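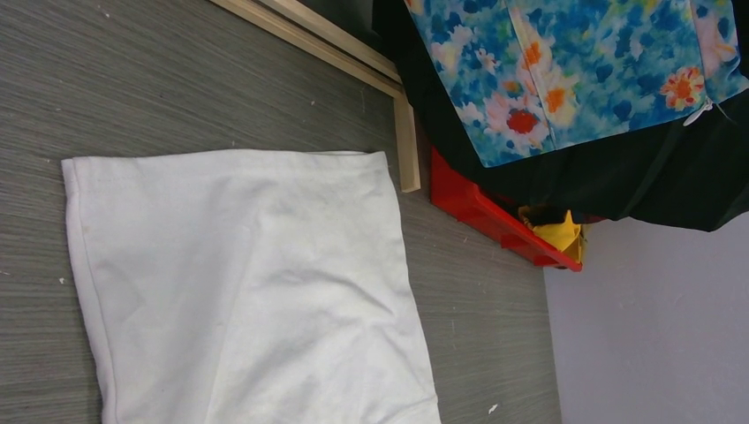
*Photo: Huguette Kowalchuk / Zirkomel*

**Call for participants: gripper comparison with cloth, Zirkomel workshop**

We look for people who can drive a robot arm by hand controller and help us to compare two grippers. The first is the Lono, with two soft fingers. The second is the Jimham, which is harder and more narrow at the tip. Both are mounted on the same arm with the same wrist camera, so the view stays the same when we change the gripper.

The task is plain household work. You pick up a white cloth from a gray table top, fold it once and put it down again. Later come the more difficult pieces, for example flowered fabric lying together with black fabric over a red container. Thin fabric on dark fabric is where our last round went wrong most often – the Jimham took two layers in 57 of 200 attempts, and we would like to know if this is the gripper or the driver.

**What you will do**

- One training session, then three working sessions of two hours each
- Nearly 129 attempts in total, half with each gripper
- A short form after every session (grip, camera view, tired hands)

**Who can apply**

You are 18 or older and can sit and use both hands for two hours with breaks. Experience with robots is welcome but not needed. Glasses are fine. If you have driven the arm for us in November, please apply again, but write this in your message, because you will get a different order of grippers.

**What you get**

We pay a fixed sum after the last session, and travel by bus or train is paid back against the ticket. Coffee and lunch are from the café Sầm next door.

**How to apply**

Please write to Darlene Lévesque at the Zirkomel front desk until Jan 8, 2022. Tell us which hand you write with and whether mornings or afternoons are better for you. Questions about the arm or the controller go to Huguette Kowalchuk – she answers also in French.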